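Gasteo – Skancombe (LP, 12 tracks)

Vinyl / Download
Label: Hokosetti
Pressing: 1,000 copies, black vinyl, printed inner sleeve
Status: In stock, ships from the Trindade warehouse

We've been playing the test pressing of this one in the shop since April and the staff still haven't agreed on a favorite song, so let me just tell you mine. It's track four, "Ferry Weather," where the drums drop out for what feels like a full minute and you get Yuxi Mao singing over a single organ note, and then the whole band comes back in half a beat before you think they will. I must have heard it a hundred times by now and I still lean the wrong way.

Skancombe is the second album by Gasteo, and if you picked up the first one from us you'll remember how much of it was buried under tape hiss and guitar pedals (I loved that, plenty of people didn't). The new record opens all of that up. You can hear fingers on strings. You can hear the room. Hernán Chambi's bass is right at the front for most of side A, fat and a little bit out of tune, and it carries songs that would have been all fuzz on the debut.

Manouchehr Ghasemi plays drums like someone moving furniture downstairs very carefully, and I mean that as the highest praise! On "Lantern Tax" he hardly touches the cymbals. On "Second Cousin" he hardly touches anything else. 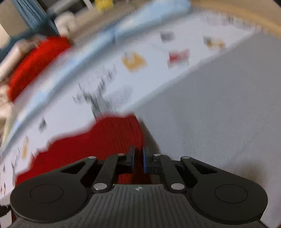
Side B is the stranger half. It starts with a short piece for two pianos, then goes straight into "Borrowed Harbor," the loudest thing they've recorded, with a chorus that is really just one word shouted at different heights. After that come three quiet songs in a row, and this is where some listeners are going to drift off. Stick with it. The third of them, "Salt Ledger," has the best lyric on the album, all about an older brother who sells his car and won't say who bought it.

If you like your guitar bands with a bit of folk in the singing and a bit of dub in the low end, you'll be very happy here. It also sounds great quiet, late, with the dishes still to do.

Track list

Side A
1. Plain Bread
2. Lantern Tax
3. The Understudy
4. Ferry Weather
5. Second Cousin
6. Skancombe

Side B
7. Two Uprights
8. Borrowed Harbor
9. Only the Porch
10. Marguerite Street
11. Salt Ledger
12. Goodnight, Engineers

Who's on it

Yuxi Mao: vocals, organ, piano
Hernán Chambi: bass, second piano on "Two Uprights"
Manouchehr Ghasemi: drums, hand percussion
Ronaldo Damasceno: guitars, backing vocals
Recorded and mixed by Gervásio Andrade

About the pressing

The cut is nice and loud without any of the crunch you sometimes get on the last song of a side. Our copy played clean all the way through apart from one soft tick in the gap before "Borrowed Harbor," which went away after a brush. The inner sleeve has all the words on one side and Gervásio's notes on the other, including a long paragraph on where he put the microphones. I read it twice.

The jacket is a single sleeve in heavy card with a matte finish. It does pick up fingerprints, so you may want an outer sleeve. We sell those too, in packs of 12.

There's a download code inside every copy. It gets you the whole album plus a rough early take of "The Understudy," slower than the finished one and sung an octave down.

Ordering

Catalog number: HOK 411
Format: 1 x 12-inch, 33 rpm
Limit of two copies per customer
Records are shipped outside the jacket to prevent seam splits. Tell us in the order notes if you'd like yours left sealed.

Also by Gasteo: the first album is out of print on vinyl, but we have the CD and it comes up used from time to time. Add it to your want list and we'll email you when one lands.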